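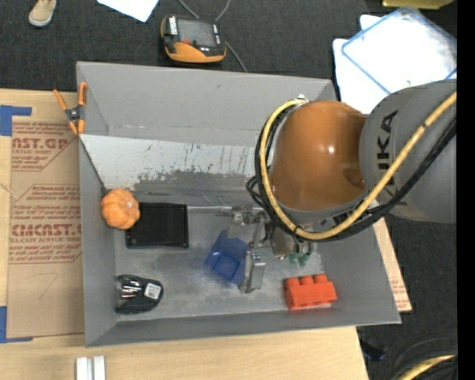

Does the Wimidstead reuse scheme cut waste?
Student project report, 14 November 2023
Bushra Abbasi and Kamran Hayat

The Wimidstead reuse scheme lends out lidded food tubs to people buying lunch in the town centre. Its leaflet says it "keeps throwaway packaging out of our bins". We wanted to know how anyone had worked that out.

As far as we can tell, the claim rests on one number. In August the scheme lent out 573 tubs, and the leaflet treats each loan as one throwaway box saved. We doubt this. Some people would have eaten in, or brought their own lunch, and a tub that never comes back has saved very little.

We asked 50 lunch customers at four cafes what they would have used otherwise. The answers were messier than we had hoped. Several people changed their minds while talking to us, and two cafes only let us stand outside, where most customers were in a hurry. Annatjie Adams, who manages one of the other two, told us she had no record of returns before the summer and did not trust the one she had now.

Washing is left out of the leaflet altogether. Tubs go by van to a shared kitchen and back — a trip we could not get mileage for, although we asked twice.

We are not saying the scheme does harm. We could not show that it does much good either, and the leaflet should not be so sure. Our tutor, Warrick Prendergast, thinks we should have weighed the cafes' rubbish instead. He is probably right, but the cafes did not want us in their yards.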